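September 2, 2022

Up before the alarm again, so I decided it was a floor day. I have been putting off floor day since we unpacked the last of the Farina boxes, and the crumbs along the hallway had started to feel personal. Coffee first (the end of the bag Natália brought over, must ask her where she gets it), then windows open, radio on, everything off the floor and onto the bed. The bed now has shoes on it. I will deal with that later.

I want to write down how I did it this time so that I stop reinventing it every month!

1. Sweep, then sweep again

Started at the bedroom end and worked toward the front door. The first pass always looks fine until the sun comes in, and then you see the fluff you've been pushing along in front of you. Second pass was much better. Found one earring, the back of a different earring, and a receipt from Davon for $28 that I had accused poor Ilídio of throwing out. I owe him an apology and probably a sandwich.

2. The long-handled things

We have collected so many of these. There's one from my old place, one from Amber's garage sale, and the white one with the metal shaft that I like best, mostly for the big loop at the top. You can hang it on anything, and I can get my whole hand around the handle without my wrist complaining afterward. I like the little orange-brown ring on it too, where the white part meets the metal. Silly thing to be fond of, but there you go. I wiped all the handles down before I put them back, which I had never once done in my life, and the cloth was disgusting.

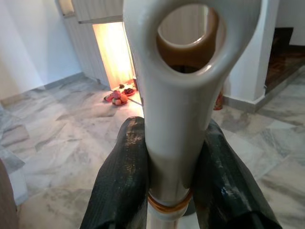

3. Mopping the marble tiles

I am still a bit scared of this floor. When we moved in back in June, Štěpánka told me no vinegar, no lemon, nothing sour, and I went straight home and poured a perfectly good bottle of cleaner down the sink. So it's just warm water and a tiny squirt of the mild Brasari soap now. I wring the mop out until my hands hurt and go along the gray veins so I can tell where I've been. Then clean water over the whole lot, and a dry towel under my feet, skating up and down like I'm eight. Best part of the job!

The grout lines I left alone. I had a toothbrush ready and everything, but my knees said no.

4. Baseboards and the slats

The baseboard only wants a damp cloth. The wooden slats are another story, dust gets in between every single one, and I went through them with a sock over a ruler while half a podcast played. Belmiro says there's a special brush for this at Kandberg for $18. I said I have plenty of socks.

Finished a little after lunch, which was toast standing up in the kitchen with my feet off the damp bits. Then I sat on the step with the door open and let it all dry and did nothing whatsoever for a while, until Amber called about the weekend and wanted to know if she could bring the dog.

I said yes. I did look at the floor first.

Still to do: shoes off the bed, new mop head, call Natália about the coffee, sandwich for Ilídio.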